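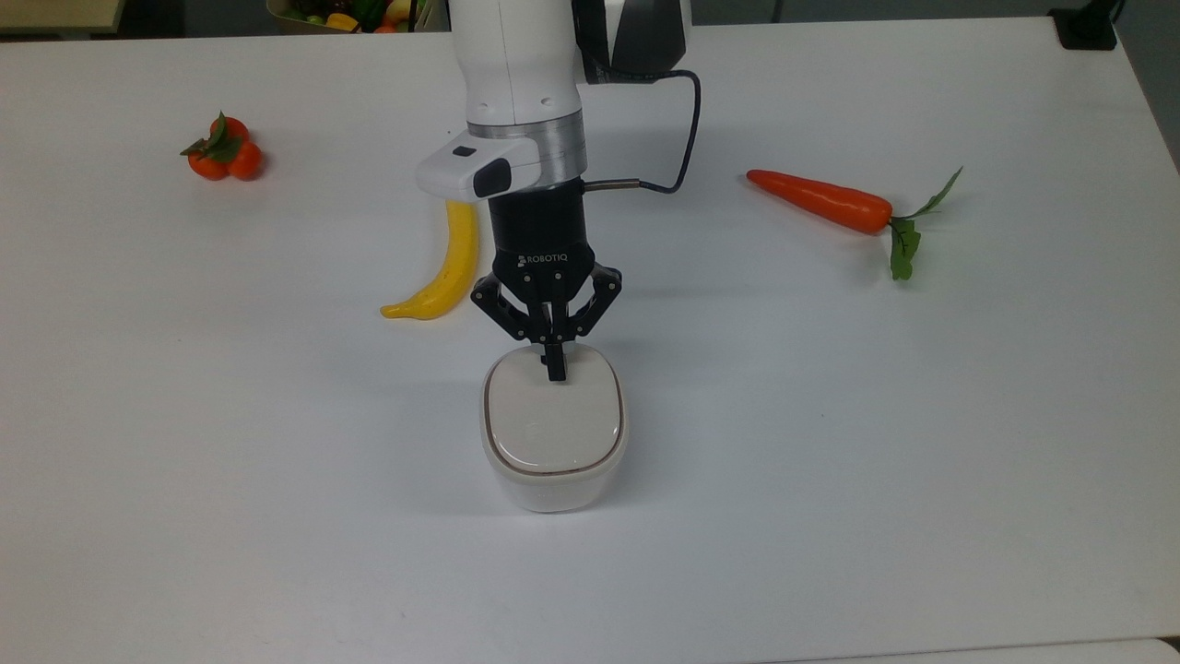

Lloyd Theater, Dindden: House and Booth Inspection Before the Science Fiction Series

Inspection date: 17 July 2023
Done by: Hefin Watkins (house), Lindalva Macedo (booth)
Reviewed by: Tatu Waweru

Marks used: OK = passed. FIX = must be done before doors open on the first night. WATCH = usable as is, look at it again at the next inspection. N/A = does not apply.

The list is the same one we used last November, with the 35mm section put back in. The first film in the series is being shown from a print and the rest are digital, so both machines had to be looked at.

AUDITORIUM

1. Exit doors open from the inside with one push. OK
Both side doors and the rear pair were tried. The left side door used to stick at the bottom in damp weather. It has been planed and it swings freely.

2. Exit signs lit. OK
Also tried on battery with the house supply off. All stayed lit for the length of the test.

3. Exit paths clear, inside and outside. FIX
Inside is clear. Outside the left door there is a stack of old poster cases against the alley wall. A person could get past, but a wheelchair could not. Ghassan Shboul has been asked to move them to the shed.

4. Aisle lights. WATCH
Working, but the strip by row F is dimmer than the ones on either side of it. It was dim in November too. During a bright movie you would not notice. The opening film has long stretches in near darkness and people do get up during it.

5. Seats firmly fixed, no torn covers or exposed springs. FIX
The house seats 201. F11 and F12 rock when you lean back, and the bolts under them turn by hand. C4 has a split along the front seam that has been taped. Tape is fine for now. Bolts are to be tightened, and both seats stay off sale until that is done.

6. Carpet and stair edges. OK
The loose edge at the top of the balcony stairs was glued down in the spring and has held.

7. Balcony rail. OK
Pushed hard at each post. No movement.

8. Screen, masking and curtain. WATCH
The curtain runs all the way in both directions. The right masking stops a few inches short when going from flat to scope, and somebody has to nudge it with a pole from the side. For the double bill we go from flat to scope at intermission. Hefin's note: do the change with the work lights on and the curtain closed. Do not let anyone go up the ladder with an audience in the room.

9. House light dimmer. OK
Goes smoothly to full and to black. The emergency override at the back of the house brings all the lights up at once, as it should.

10. Sound level at the center seats. OK
Played the test reel and then the loudest part of the digital trailer reel. Within the limit we set for ourselves. Lindalva would like it down a little for the late show and has marked the fader with white pencil.

11. Speakers and brackets on side walls. WATCH
All brackets tight. The cloth on the third speaker on the right is coming away at one corner. It cannot fall on anyone but it buzzes in low notes. There is a lot of low organ in the second feature.

LOBBY AND STAND

12. Fire extinguishers in place and in date. FIX
Lobby, booth and backstage are in date. The one behind the stand has no tag on it. It may have been serviced and the tag torn off, but we treat it as out of date. Clesen has been called for a swap.

13. Popcorn machine. OK
Cord, plug and lid hinges checked. The drip tray had not been emptied and now has been.

14. Floor by the stand. OK
Mat lies flat. Please put it back with the rubber side down after mopping. It was found the wrong way up.

15. Display tables and stands. OK
The table for the model ships and lobby cards is steady. Cledwyn Humphreys is lending his lobby card collection again and asks that the cases be locked whenever the lobby is open and the table is unattended. Keep the display on the wall side and away from the line for tickets.

16. Costume guests. N/A for now
If people come in costume on opening night, which they did last time, no helmets or masks on the balcony stairs. Toy guns are left at the box office. Put this on the website before the tickets go out.

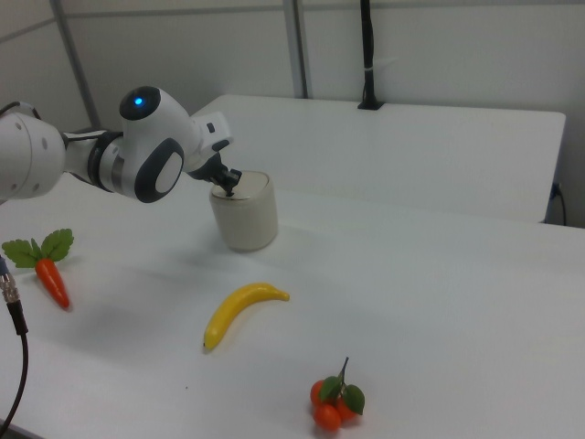 17. Box office. OK
Panic button tested with Clesen on the phone. Count sheet for the balcony is on the clipboard. Balcony is limited to 40 people, and the box office is to stop selling it at that number even if the main floor has room. Last year a few late arrivals were let up by the usher after the balcony was full. That is not to happen again.

18. Restrooms. OK
Lights, locks and hand dryer all work. Cold tap in the left restroom drips.

BOOTH: GENERAL

19. Booth door closes by itself and is not propped. FIX
It was propped with a reel can when we arrived. The closer works once the can is out of the way. Please stop doing this. If the booth is too hot, turn on the fan.

20. Ports and shutters. OK
Fire shutters drop when released. Port glass cleaned on both sides.

21. Exhaust fan. WATCH
Runs and draws air. There is a rattle at start-up that clears after a minute or so. Grease has been tried. Lindalva thinks it is the bearing and has asked Hadel for a price.

22. No storage of anything that burns near the projectors. OK
The cardboard boxes noted in November are gone.

23. Emergency light and flashlight in booth. OK
New batteries in the flashlight. It hangs on the hook by the rewind bench and is not to be taken downstairs.

BOOTH: DIGITAL PROJECTOR

24. Lamp hours. WATCH
Reads 1663. Still within the life given for this lamp, but the picture has started to flicker slightly at the edges on plain white. We have a spare. Tatu has approved changing it between the second and third weeks of the series. The lamp is to be changed cold, with the face shield and gloves on, and with no one else in the booth.

25. Filters. OK
Taken out, vacuumed, put back.

26. Server and keys. FIX
The keys for the first two digital titles are in and valid. The key for the third has not arrived. It is the restored version, and the distributor sends keys late. Lindalva to chase it. If it is not here the day before, we show the older transfer and put a sign in the box office window saying so.

27. Full run-through of each title. OK so far
The first two have been watched all the way through. The second has a long black section before the main title. It is meant to be there. Do not stop the show.

BOOTH: 35MM PROJECTOR

28. Guards on moving parts. OK
All in place. The belt cover had one screw missing and has been given a new one.

29. Gate, rollers and sprockets clean. OK
Cleaned by Lindalva. A fair amount of old emulsion came off the gate.

30. Douser and fire trip. OK
Both close when released by hand and when the motor is cut.

31. Print condition. WATCH
The print came on 5 reels. Reel two has several old splices near the head and one of them was lifting. It has been remade. There is a green line through much of reel four. It is in the print and nothing we can do will take it out. Colors have faded toward pink in the last reel, less than we feared.

32. Changeovers. OK
Cues are there on every reel, scratched rather than printed on the third, so they are easy to miss. Hefin will stand by as second pair of eyes on opening night.

33. Lifting. OK
Reels are to be brought up the stairs one at a time. The shipping cans are heavier than they look and one handle is bent. Use the strap.

OUTSIDE

34. Marquee letters and ladder. FIX
Ladder feet are worn smooth. It is not to be used until the new feet are on. The old title can stay up until then. Ghassan has the feet on order.

35. Sidewalk lighting. OK

36. Poster cases locked. OK
The middle case has a new lock. Key is on the same ring as the box office.

COMMENTS AFTER REVIEW

Tatu Waweru: I agree with all marks except item 4. I would like row F changed from WATCH to FIX. We are showing a dark movie to a full house and the strip is cheap.

Hefin Watkins: Changed. I will do it when I do the seat bolts, the same row has to be opened up anyway.

Ghassan Shboul: Poster cases have gone to the shed. The alley is clear from the door to the street. Ladder feet not here yet.

Lindalva Macedo: On item 21, Hadel says the fan can be run as it is but should not be left on overnight. I have put a note on the switch. On item 26, still no key.

Cledwyn Humphreys: I will bring the lobby cards over on the afternoon of the opening and take them home the same night. I have the only key to the cases and will leave a second with Tatu.

Tatu Waweru: Good. Items 5, 12, 26 and 34 are still open. Sign them off on the paper copy in the box office as they are done, with initials, and leave the copy there.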